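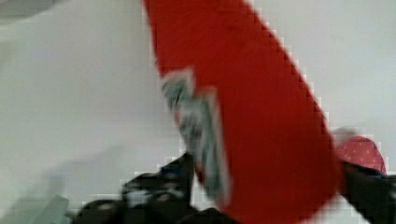

March, notebook of the handling bench, Wornport. Start 9.40.

Phyllis wants the equipment list before the budget meeting, so I write down what we know until now and what we still have to find out. Colin has the old list from last year. Please do not use it, the prices are not valid any more and two of the items are not sold.

1. Gripper fingers. We work all the time with one pair of black fingers and we have no second pair. If one finger breaks, the bench stands still until the new one comes. Havetti gave me a delivery time of 15 working days by telephone, I have asked them to put it in writing. My proposal is two spare pairs. Tia says one pair is enough if we also buy the softer pads, and she may be right, but the pads are sold only in packs and I don't yet know how many are in a pack. To ask.

2. Wrist camera. This is for me the main point of the list. When the arm moves quickly with something soft between the fingers, the picture smears. A large red piece becomes a red stripe with steps at the edge, and the white and teal strip on its side cannot be read at all. For finding the piece on a pale background this is still good enough, the colour does the job. For reading any label it is useless. I looked at two ways:

a) Keep the camera and slow down the arm after the grasp. Costs nothing. But Rajeshwari calculated that the cycle would become 67 seconds where it is now 61, and she does not like it. I also don't like it very much, but six seconds are cheap compared with a camera.

b) Buy a camera with a global shutter and a shorter exposure. Then we need more light as well, because a short exposure gives a dark picture. So the lamp must be in the same order, with its bracket and its power supply. Last year the bracket was forgotten and Brenda had to make one from a piece of angle.

I am for trying a) during one full shift before we spend money on b). Both go on the list, b) with the remark "depends on trial".

3. Cables. The cable at the wrist is bent too much when joint five turns to its end. Kindard sells a highly flexible one with the same plug. Price asked, no answer yet. I will call again at 14.00.

4. Fabric for the trials. This is always taken from the small cash and then it is missing in the budget, so now I want it as its own line. We need plain pieces and also patterned ones, dots and stripes, in different sizes. 30 pieces for the first order. Colin can get them at the market in Tunstall cheaper than by catalogue, but then Phyllis needs a proper receipt with the name of the shop.

5. Service contract for the arm. It was not in my first version, Brenda reminded me. The present one ends before summer. The offer for the next period contains one visit and no parts. I would like to see an offer with parts included, even if we refuse it afterwards.

Not on the list: second arm. We spoke about it again and the answer is the same as in the autumn. There is no floor space and no person for it.

Open points
Havetti: delivery time in writing, number of pads in a pack
Kindard: price of cable, minimum length
Rajeshwari: cycle times with slow lift, one full shift
Colin: receipt from Tunstall
Me: lamp type, and measure if the lamp bracket touches the wrist when it is turned fully in

14.20. Kindard called back. The cable is sold by the metre, and the plug is extra and must be fitted by them. This makes it more expensive than I thought but it is still the cheapest thing on the page. I leave it in.

Tia asked if the softer pads will leave marks on thin cloth. I don't know. We should ask for a sample before the order, and put it next to the question about the pack.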